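Unit 4: Looking After the Hand-Held Gripper
Course notes, Thursday section
Prepared by Mercedes Quintero; bench notes by Nabil Karaki

By now you have all met the gripper, and at least two of you have dropped it. This unit covers care and adjustment: pads, pivots, cable, strap, and the log that everybody promises to fill in. The practice load is jewelry laid out on a duvet. Beads slide, bangles are hard, bedding gives way under both, and a badly set tool will show you its faults in a minute or two. 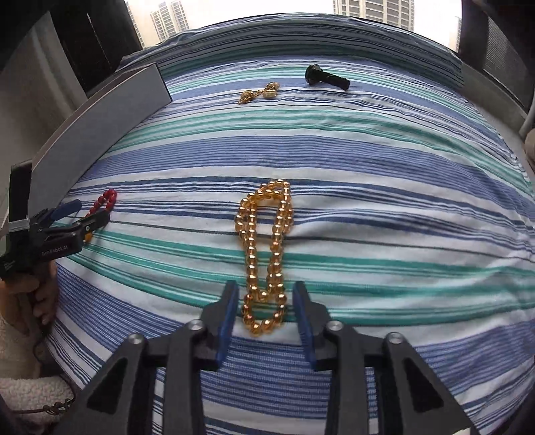
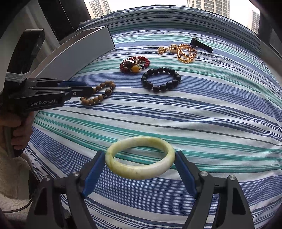

Fig. 4.1 and 4.2. Two grippers over the striped duvet. First picture: jaws open on either side of the gold beads. Second picture: jade bangle held between the pads.

4.1 Before you pick anything up

Look at the jaws from the handle end, the way you will be looking at them all afternoon. Open them fully and let them close on nothing. Both fingers should reach the middle together. If one gets there early, stop and go to 4.3. Do not "work around it." Last June's group worked around it for a whole session, and Gergely Veres is still throwing out the recordings.

Then check the blue pads. They should sit flat on the fingers with no lifted corners. A lifted corner will catch a thread or the edge of a bead, and you'll blame your wrist.

4.2 Pads

Wipe with a barely damp cloth. No alcohol, no hand cream, no sleeve. Duvets shed, fleece cuffs shed worse, and a pad with lint on it holds a polished bangle about as well as a mitten would.

Change pads in pairs, even when only one looks tired. A new pad facing an old one grips unevenly and the ring turns as it comes up. Peel from the tip toward the pivot, clean off the old glue, press the new pad down and leave it for 40 minutes. Yes, the full 40. Spares are in the Zelby tin, which has never contained anything made by Zelby.

4.3 Pivot screws

The round silver screws carry the finger links. They loosen slowly, so you will get used to the slop before you notice it. Hold one finger still and wiggle the other. Any side play you can feel is too much.

Snug each screw a little at a time, going left, right, left, right. Open and close the jaws between turns. If the links drag, back off until they just move freely. Do not finish one side and then start on the other; this is how you get the early finger from 4.1.

No thread locker on the pivots without asking Rhona Tosh. She will say no, but ask.

4.4 Cable and strap

The cable should leave the handle in a loose curve past your wrist. Tight across the cuff is wrong, and so is wound round the forearm "to keep it tidy." Reach to the far side of the bed before you start. If you feel a tug, give yourself more slack.

The elastic strap stretches. When it no longer springs back, replace it. A knot is not a replacement, Gyula.

4.5 Test lifts

Do these in order, with each hand:

Bangle, gripped by the outer rim. Lift it just clear of the cloth and hold. It should neither tip nor creep.
Single strand of beads. Straddle it, close slowly, lift. If the beads squirt out sideways, look at the pads first.
Chain with a charm. Take the chain and leave the charm alone.
Two strands lying together. Lift one. Expect to fail at this for a while.

If the bangle creeps, go back to 4.2. If it tips, go back to 4.3. If both, have a coffee and then do both.

4.6 The log

Write down the tool, the job and the lift count. The left-hand tool had 1,671 lifts on it when its pads were last changed and the right-hand one had 1,048, which tells you something about who in this class likes which hand. "Fine" is not an entry. Neither is a check mark with a smiley.

For next time: read the Soller handout up to the section on springs, and bring your own small screwdriver. The shared one is missing again.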